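Section 4: Connecting a wallet and testing a payout

Read this before you send Brevico any money. The dashboard will show you a balance within minutes of signing up. Treat that number as a claim until coins land in a wallet you control.

1. Create a new wallet outside Brevico. Do not use the built-in Ustness wallet, whatever the welcome screen says about convenience.
2. Write the recovery phrase on paper.
3. Open Settings, then Payouts, and paste in your address. Compare the first and last characters by eye.
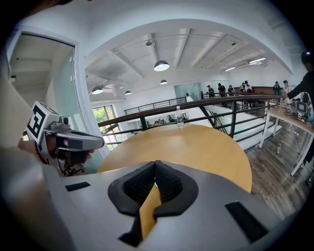

4. Pick the smallest contract, $30. The page will push the $300 Saber plan and call it "guaranteed." Skip it.
5. Turn off Auto-Reinvest. It is on by default, and it comes back on after every plan change.

Note: The fee table lists 2 percent per withdrawal. A separate "network adjustment" appears only on the final screen. Add both before you believe any profit figure. 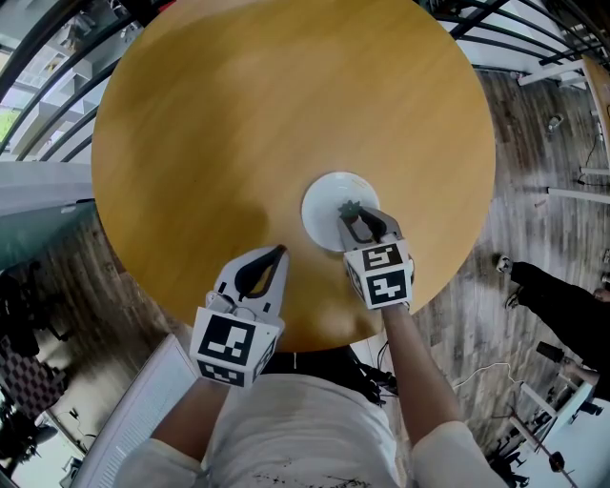

6. Wait until the balance passes the minimum, then request a full withdrawal.
7. Look up the transaction ID on a public block explorer. A green "Sent" label in the dashboard proves nothing.

Caution: If support asks for a deposit to "unlock" your payout, stop. Save the messages and pay nothing more.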